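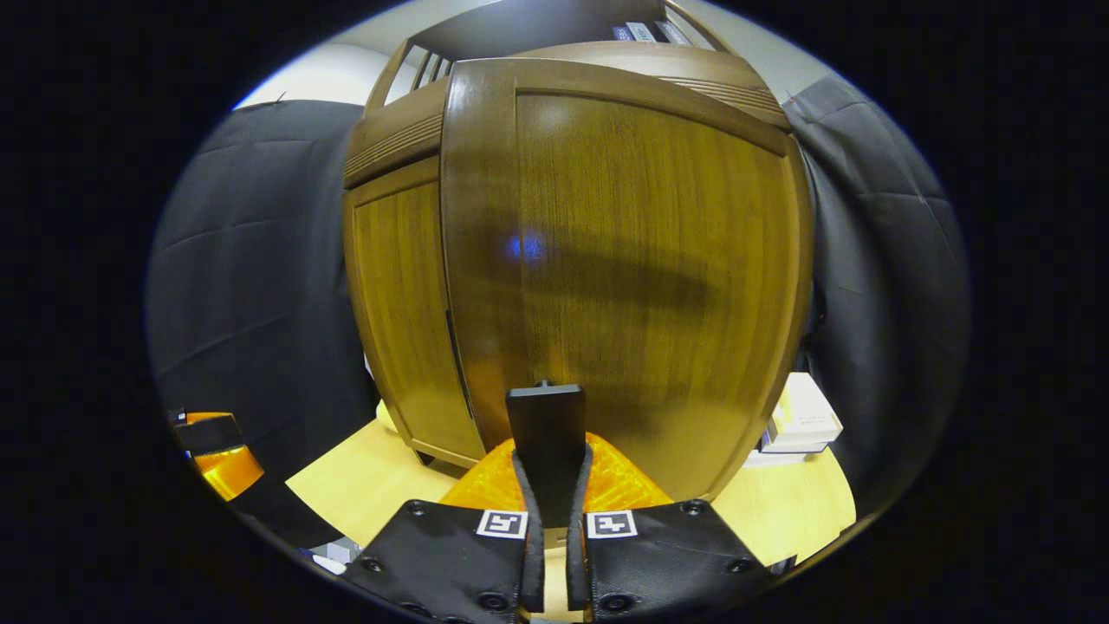
Almanac notebook, July

8.50 am

Picked up the planetary hours tables where I left them. The Drunville set is finished as far as the end of autumn. The Kandotham set has only the first quarter done and I don't trust it yet.

Ran Plurnix again for Kandotham with the same settings as before: sunrise taken as the upper edge of the sun on the horizon, refraction on, height above sea level left at zero. Compared the output with Edit's hand-worked pages. Her sunrises are all later than mine and her sunsets all earlier, by a few minutes each time. It's too steady to be slips in the arithmetic.

Checked the old worksheet. She is using the centre of the disc with no refraction. The older almanacs did it that way and so did the one she learned from. Both are fair, but they can't sit side by side in the same book. It shortens the day at both ends, so every daytime hour comes out a little short and every night hour a little long, and the error is worst at the first and last hours of the day.

For now: keep the upper edge with refraction for both towns, and say so on the page before the tables. Edit to be asked before it's set.

9.35 am

Rang Edit Szénási. She would sooner keep the centre of the disc. Her point is that readers who have kept the old books will lay one against the other and write in. My point is that readers who go outside and look at the sun will also write in. Left it that we print the upper edge in the main table and put a short correction line at the foot for anyone who wants the older way. She is going to word it. No more than two lines, or it pushes the moon column over the page.

She also asked whether the day ruler is to start at sunrise or midnight. Sunrise, as before. I have added this to the notes page, where it was missing.

10.20 am

Rising signs. 281 lines in the file for Kandotham and I went through them by eye for anything silly. Found one run where the sign changes backwards, from Leo to Cancer, and then forwards again. It falls on the night the clocks change. Plurnix has put the clock change in and then the table script has put it in again on top. Same fault as we had with Drunville in the spring, and I was sure I'd mended it. I had mended it for Drunville only. The town names are typed into the script by hand and Kandotham wasn't on the list.

Took the list out altogether. The script now works everything in universal time and the clock change goes in once, at the very end, when the page is written. Ran it again and the backwards run has gone. Also ran Drunville to be sure it hadn't moved. It hadn't.

To remember: the signs do not each take the same time to rise. Enikő asked about this last week when she saw Pisces and Aries going past so quickly and Virgo and Libra taking so long, and thought the table was broken. It is right for our latitude. It might be worth a sentence in the book as well, as she won't be the only one to ask.

11.45 am

Void of course moon. We have still not agreed what counts. Three ways of doing it in the notes so far:

a) last major aspect to any of the seven old planets, up to the change of sign
b) the same with Uranus, Neptune and Pluto let in
c) no aspect coming within the moon's next stretch of travel, whatever the sign

The last one gives very few void periods and some whole months have none. It's a fine method but nobody buying a pocket almanac will be expecting it. The first gives longer gaps than the second, as there are fewer bodies left for the moon to meet. Last year's book used (b) and didn't say so. I'd go with (b) again and say so.

Did the count for the first quarter by (b) and got 62 entries across both halves of the table, which looked like too many. Some were doubled. Where the moon's last aspect falls close to midnight, the script files it under both days. Marked these in pencil and will fix the script after lunch.

1.30 pm

Fixed it. An entry now belongs to the day on which it begins, and if it ends on another day the end time gets the day's letter after it. Looks tidy enough on the page. Printed one sheet to check the width and the letter fits without making the type smaller.

Enikő Oláh came by with the proofs of the general forecasts. She has cut the opening down a good deal and taken out the bits that promised things. "A good month for asking" stays. "Money will come" is out. I agree with her. She wants the Saturn paragraph moved ahead of the Jupiter one as it covers more of the year. Fine by me, though the small drawing goes with Jupiter and will have to move too.

She noticed that the forecast for Cancer mentions a full moon in the sign in high summer. It can't be. The sun is in Cancer then, so that's the new moon. The full one falls opposite, in Capricorn. Corrected on the proof, and I've looked through the other eleven for the same slip. Found it once more, in Scorpio. Both came from the same draft.

2.40 pm

Katona wrote back about the printing. They can do the folded star map on the heavier paper but want the artwork with a 3 mm margin trimmed off all round, which we don't have. The labels for the southern stars run very near the bottom. Either shift the map up or lose the scale bar. I'd lose the scale bar.

They need the tables before the text, and want 10 working days from the last corrections. So the rising signs have to be signed off first and the forecasts can follow.

4.15 pm

Where things stand:

Drunville hours: done, needs the new heading.
Kandotham hours: run again with the right sunrise, first quarter only. Rest to run overnight.
Rising signs: both towns done, Edit to check against her pages at one date in each month.
Void moon: method (b), doubled entries gone, count again from clean.
Notes page: sunrise rule in, day ruler in, void moon rule still to write.
Star map: ask Enikő if she minds about the scale bar.

Backed up the script in the usual place. Old version kept under the spring name in case the clock change turns up again.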